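World Music Listening, Unit 4: Call and Answer in Work Songs

The boat songs of Wolness have one leader and a group which answers. Please listen to the first song two times before the class.

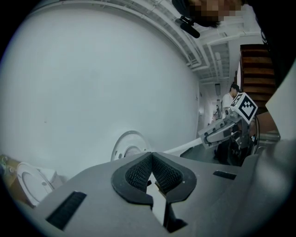

Round white fitting on a pale wall.

The leader may change the words, but the answer stays the same. The pulse is 74 beats per minute. 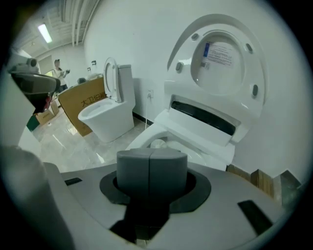

A refrain divides the verse in two equal halves. Think of the grey finger with the seam down its middle. Mark this point on your Tritow song sheet.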